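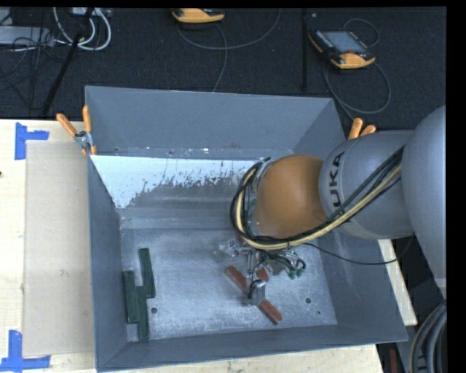
Cell 2, picking bin with green and red blocks. Arm over the bin, both rear clamps on.

Cell 2 restart checklist, with my comments
Filled in by: Minttu Hakala
Second look by: Rutilio Medrano
Reason for inspection: protective stop during a pick on Thursday, gripper pushed into the bin floor

I've put OK, FIX or WATCH after each item and then rambled underneath, same as always. If you only have a minute, read items 3, 6 and 9. If you're the one running the cell next, please read all of it!

1. Arm stopped and mode key out before anybody reaches in
OK. Key was in my pocket the whole time I had my hands in the bin. Rutilio asked me twice, which is fair, he should.

2. Fault log saved before the reset
FIX. It was reset first and saved afterward, so the log starts with a nice clean power-up and tells us nothing about the stop. I did this one myself, in a hurry, and I'm still annoyed about it. All I have is what I scribbled down from the screen: fault 216, then 213 right behind it. Save first, reset second, please.

3. Bin height matches the program
FIX, and I'm pretty sure this is our culprit. The floor height in the program was left over from the old Pesonen bin, and the gray metal one sits higher. On the pieces near the walls we'd been getting away with it (the approach is slower there), but in the middle the arm comes down at 100 percent of program speed and keeps going after it should have quit. Raimo Kokkonen has the new height and is putting it in. I'd like to see it typed in and then checked with a feeler gauge, with both of us standing there.

4. Bin clamped and not shifting
OK. Two orange-handled clamps at the rear corners. I leaned on the front rim with both hands and it stayed put. I do wish we had something on the front too, but Raimo says it gets in the way of loading and I've lost that argument before.

5. Bin floor and walls
WATCH. The floor is scratched and cloudy pretty much all over, so good luck telling a new mark from an old one. I ran a glove over it and found no raised edges. There's also a big bright patch below the back wall where the light bounces off the metal. Lauri Lappalainen thinks the vision could be reading glare as a part. It didn't cause this stop as far as I can tell, but I'd love for somebody to try a dull mat or move the lamp and see what the pick scores do.

6. Gripper body, brackets and rods
FIX. One bracket screw turned under my fingers with no wrench at all. Tightened and paint-marked. The finger faces look all right, but I want the gripper off and on the bench for a proper look before we go back to full speed. Not during a shift change, either. We tried that with the Ronmont gripper and lost a shim down the back of the table.

7. Air fittings and small tubing
WATCH. Tugged on each green fitting, none of them let go. The dark tubing around the gripper is a tangle though, and I couldn't follow every line from one end to the other without losing my place. Tidy it when the gripper comes off. New tube is in the Gakel drawer.

8. Cables along the arm
WATCH. The main bundle runs down the arm and loops up around the orange joint, and I found no rubbed spots on it. What I don't care for is the thin black cable that sags from the wrist across the right wall of the bin. I jogged the wrist slowly both ways and it dragged over the metal edge. It isn't cut, but give it a month. One more clip would do it.

9. Pendants put away
FIX. Two of them lying on the carpet behind the table, leads looped all over. Come on, everybody. That's how you step on one, or grab the wrong one when you need a stop right now. They go on the hooks. If the hooks are too far away, tell me and I'll move the hooks!

10. Hoses and cables beside the table
OK at the lower right, where the thick ones curve down. Far left needs a tidy, there are thin black wires lying across the gray equipment. Ilari Valtonen says he'll bundle them.

11. Stop button test
OK. Pressed on both pendants with the arm moving at slow speed, and it stopped each time. Rutilio watched and initialed.

12. Trial picks after repair
Not done. Waiting on 3 and 6. Slow speed first, green blocks by the left wall, then the red pieces in the middle where we had the trouble. Killarico wants to know when they can have their parts run, and my answer is when this line says OK.

Cell status: LOCKED OUT, tag is mine. Ask me before you pull it, and if I'm at lunch, ask Rutilio.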